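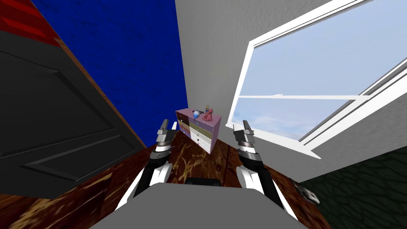 **Felosano** replied:

The notice period in the draft storage policy is too short. Tenants were previously allowed 90 days to clear a basement unit, and the new text allows 26. I request that the earlier figure be restored.

**Jarnov** replied:

I do not support that request. The waiting list stands at 148 households, and long notice periods keep units closed to them. Section 4 already permits an extension of up to 69 days on written application.

**Felosano** replied:

Section 4 applies to medical absence only. A tenant who is traveling for work would have no remedy under it.

**Bhatt** replied:

Both readings have been put forward before. The wording in Section 4 is "medical or comparable absence," and the term "comparable" is not defined. I propose that work travel be named in the text and the shorter period kept.

**Jarnov** replied:

That is acceptable, provided the application is filed before departure.

**Felosano** replied:

I maintain my objection to the shorter period. Please record it with the comments due in September.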